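Search this site Search Go

Sport Event Management
Unit 4 handout: Running a cycling time trial on open roads
Notes by Benedicta Ansah, November 2022

Read these before the seminar. The worked case is the Kelholm time trial, a 30 mile out-and-back course with one turn.

Start order. Riders leave one at a time, one minute apart. Seeded riders are spread through the field so that two fast riders don't end up on the road together. In Kelholm the seeds go off on every tenth number. A rider who misses the slot may start late, but the clock runs from the listed time.

Entries and fees. The club budgets on a full field. The Kelholm budget was $2,000 and the final spend was $1,692. Most of the difference was signs, borrowed from the Frimpong road race in August.
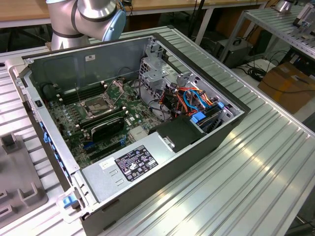
Unit Handouts, Vol. 12

Timing. Two watches at the start, two at the finish, all set together before the first rider. Finish times are written by hand on the sheet as well as entered. If the two disagree, the sheet stands until the chief timekeeper rules.

Marshals. The turn needs at least three: one to call numbers, one to write them down, one facing traffic. Marshals can't stop cars unless the permit says so. Check the wording of yours.

Drafting. A rider who is caught has to drop back. Kobina Mensah's reading covers how penalties are set and who hears appeals.

For next week: draw up a start sheet for a field with six seeds and mark where your marshals stand.

Recent handouts
Unit 3: Permits and road closures
Unit 2: Writing a risk plan
Unit 1: Types of bike race
Reading list: Mensah on penalties
Case notes: the Flosari hill climb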